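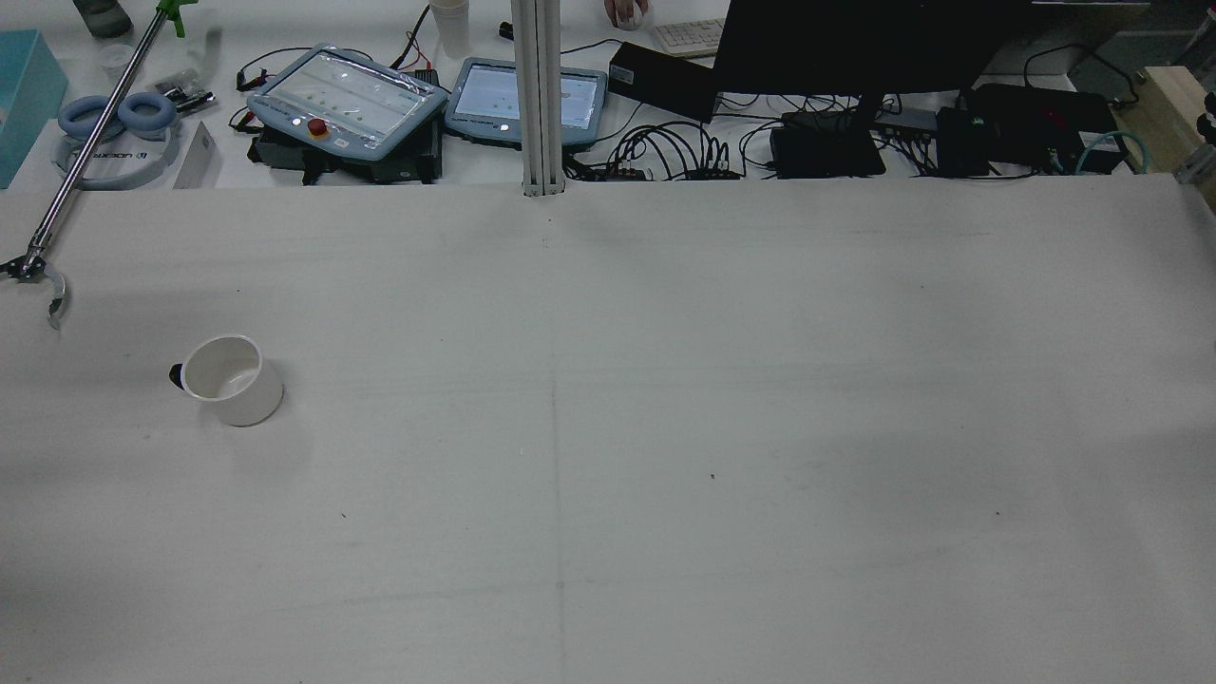
Search news, firms, topics
Go

Clearing a mug still too slow for most kitchens, trial finds

A machine that can pick up a mug and put it in a rack is not yet ready to take over the washing-up in staff canteens, according to results published in November by the automation firm Korletey.

The firm set its two-fingered and claw-type grippers a list of everyday jobs, among them clearing mugs, folding tea towels, wiping down a counter and filling a shop shelf. Mugs were the most tested item, with 839 attempts over the length of the trial. The grippers did best when the mug stood upright on a plain surface with its handle clear of anything else. Results fell sharply once mugs were put close together or left on their side.

Efua Asamoah, who led the work, said speed was the main problem. A single mug took 33 seconds from table to rack, and a canteen worker can clear a whole tray in that time.

"It can do the job, but you would not want to wait for it at lunchtime," she said. "White mugs on white tables also gave us more trouble than we expected. The software has to find the rim, and with pale crockery there is not much to go on."

Tea towels went worse. The machine folded dry, flat towels to an acceptable standard but could not deal with a heap. Counter wiping was dropped from the later rounds after the cloth kept bunching up under the gripper.

Shelf filling gave the best figures. The cafe chain Jiltgate, which lent crockery and stock for the trial, said it would look at using the machines for boxed goods in its back rooms. It has no plans to use them in front of customers. Berwyn Vaughan, operations manager at Jiltgate, said the chain's 100 sites all had different counters and that moving a machine between them would mean setting it up again each time.

Staff had mixed views. Lamisi Kyei, a kitchen supervisor, said she would be glad of help late in the evening, when few people are on shift and a slow machine would be in no one's way. She was less sure about cups with tea left in them, which were not part of the trial.

Korletey said the next round would use mugs of several colours and shapes, and would include half-full ones. It has not given a price for the machine or a date for sale.

Related items
Wuter recalls shelf scanner over battery fault
Skelter opens second warehouse
Solange Medeiros: what I want from a dishwasher
Towel folding and why it is hard
Jiltgate to trial later opening hours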